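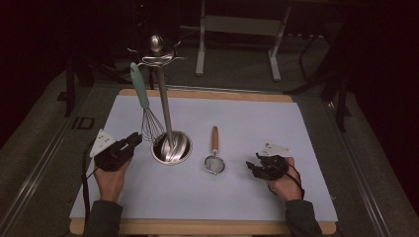 Niamh Hanrahan
Shift lead, kitchenware returns, Soltis

I have worked in returns at Soltis for a long time, and until last February the job had not changed much. A carton comes in, you open it, you check what's inside against the slip, and you decide if it goes back on the shelf, to the outlet, or in the scrap bin. We do mostly hand tools. Whisks, strainers, ladles, peelers, and the stands they hang on.

Then the company signed with Rullell to automate part of the line. The plan was for two arms at the sorting end, trained on recordings of people doing the handling. Those people were us. Anyone who wanted to could sign up for sessions at the Phelan building in gloves that record how your fingers move. There were 17 of us on my shift who could have gone, and most did, at least once. It paid the regular rate plus a little extra.

I did Wednesday mornings. You sit at a white board, pick up a strainer, put it down, hang a whisk, take it off. The gloves are stiffer than you expect and the cables get in your way until you learn to keep your elbows out. What I noticed most was how many small things I do without thinking. I turn a whisk by the handle and look at where the wires go in, since that is where they come loose. I had never told a trainee to do that. Now I do.

Some people on the floor didn't like it. Dale on the dock called it digging your own hole, and I understood him. I went back and forth on it myself. My thinking was that the arms were coming either way and I would like them to handle a strainer the way we handle it. I'm still not sure that was a good enough reason.

The arms went in at the end of summer. They take the easy stuff, the sealed cartons and the plain pieces with nothing attached. On a decent day they get through 2113 items, and that used to be most of what three of us did. Anything that hangs, folds, or has a hook on it still comes to a person. So the work we have left is the harder half, all day long. It's more interesting and it's also more tiring. There used to be an hour here and there when you could sort spatulas and talk. I miss that hour.

No one on my shift was let go. Two people who left were not replaced, and I think we should be plain about what that means. Three others moved over to Gendenlow, where they repack for the outlet. One likes it. The other two say the light is bad and the break room is a long walk.

My own job changed too. I spend around 49 minutes a day clearing jams and marking the pieces the arms got wrong. It was not in my job description until I asked for it to be put there, and the pay change took another month after that. If you are in the same spot, ask early - and get it in writing.

The next round of sessions is nested bowls and anything with a lid. I put my name down for it again.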